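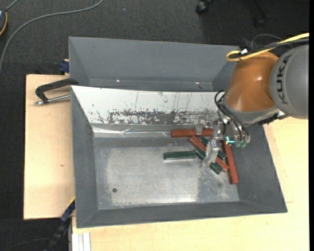

The KUKA over the front bin, red and green blocks.

From: Alcides Lopes
Date: 2019-02-23
To: floor-automation list
Subject: Re: Bin picking and the kitting jobs

Jerome Maglaya wrote:
> My crew keeps asking me the same two things. Does anyone on kitting
> lose hours when the arm goes on the line in July, and who clears it
> when it stops? Right now all they have is the Grullinia slides, and
> the slides don't say. Lanying told me six people would be trained.
> Haoran told me 11. Which is it?

Jerome,

It's 11. Six was the first group only. The other five start when the first group is done, and both groups get the same course on paid time.

On hours: kitting stays at 80 a pay period per person through the end of the year. I have that in writing from Zhuoran Qin and will forward it to you. Past the end of the year I don't have an answer, and I'd rather your crew hear that from me than guess.

The job itself does change. Today a kitter bends into a bin all shift and picks by hand. With the arm doing the picking, that person loads bins, checks finished kits and handles stops. Less lifting, more standing and watching. Two people who tried it on the Jisetti line said the watching wore them out more than the picking did, so I've asked for rotation every two hours. Haoran agreed to try it.

On clearing stops: the trained operator on that station does it, after locking out. Maintenance comes only if it faults again on restart. Please don't let anyone reach into a bin to straighten a part while the arm is live, even when it looks parked.

Parts lying across each other are still the hard case. We logged 884 picks on blocks, and most of the stops came from pieces crossed over or up against a wall. Real parts will be worse. I expect a lot of stops in the first weeks, and the rate targets should wait until those settle. Lanying has the log if you want to read through it.

One thing I need from you: the names for the second group, with shift preference. Send them to me and copy Lanying.

Alcides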